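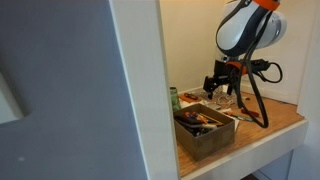 Is the Vinley desk lamp good enough to be the only light in a small work corner?
For reading and writing by hand, it is good enough. For sewing or other fine work I would add a second lamp on the other side.

I bought the Vinley in July and I have used it nearly every evening, so I think I can write now with some experience. Before it I had a Dromel clamp lamp for many years. The Dromel gave a strong light, but the joint in the middle became weak and the head came down slowly while I was reading. I repaired it two times with a rubber washer. The third time I gave up.

What is in the box
The lamp comes in two parts, the foot and the arm, with one screw and a small key. There is a paper with drawings and no words. I put the screw in from the wrong side at first, because the drawing shows the foot upside down and this is not easy to see. After I understood it, the assembly took 3 minutes. The power adapter is separate and the cord from the lamp to the adapter is rather short. If your outlet is behind a heavy desk, you will need an extension.

The light
There are two buttons on the foot. One changes the brightness and the other changes the color, from warm to cold. I use the warm setting almost always. The cold one is too blue for me in the evening, but my daughter prefers it for her homework, so this is a matter of taste. At the lowest level I can read in bed without disturbing my wife – this was one of my reasons to buy it.

The light is even and I do not see flicker. On glossy paper there is some glare if the head is directly above the page. Move it a little to the left side (to the right side, if you write with your left hand) and the glare goes away.

One thing I do not like: the lamp does not remember the last setting. Every time you switch it on, it starts at full brightness with the cold color, and you have to press again. In the morning this is unpleasant for the eyes.

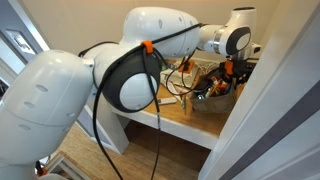

Light wood desk in the alcove

The arm and the foot
The arm stays where you put it. After all these months I have tightened the screw only once. The foot is heavy, and I have never tipped the lamp over, even with the arm fully extended. It has a soft pad underneath and has left no mark on my desk. The pad collects dust, and you should wipe it before you move the lamp to a new place.

The head turns to both sides but does not tilt very far up. If you like to point your lamp at the wall for a soft indirect light, this model will disappoint you.

Compared with others
My neighbor has the Bachmann, and he let me borrow it for a week. It is better made, I must say. The buttons have a nice click and it remembers the setting. But it costs much more, and the foot is so wide that I could not put a notebook flat beside it. I also looked at the Dorer in a shop. It felt light in the hand and the head was shaking when I touched it, so I did not consider it for long.

Would I buy it again?
Yes, for the price I would. I paid 50 dollars on sale, and for the full price I would think a little longer. If the memory of the last setting is important for you, save the money for the Bachmann. If you only want a steady lamp that does not fall on your book, take the Vinley.

Four stars from five.

Edivaldo Tavares, April 2019

721 readers found this review helpful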